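Gelthorpe open day, May

We got to the Gelthorpe site just before ten and signed in at the side door. Parking was easy. The morning group was 25 people, mostly from the Ekdale side of town, and Grethe Bisgaard took us round.

The first stop was the kitchenware store, where Kerkari keeps its sample stock. There are 559 lines on the shelves, and visitors may handle most of them. I spent longest at the trays and the small things for the sink and worktop. The colours are stronger than in the catalogue, the blues and yellows most of all.
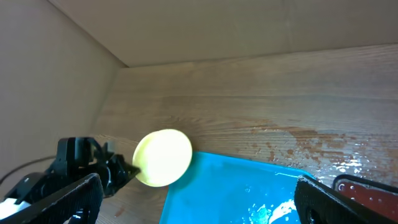
After that we went up to the sorting room. Goods come in mixed and are put into trays by type before they go to packing. Brynhildur Toft answered questions on returns, and said a box is checked twice if it has been opened. The room was warm and rather loud.

Tea was at half past eleven in the canteen. The shop takes cards only, and orders over 200 pounds are delivered free. The afternoon tour starts at two and covers the same rooms, without the canteen.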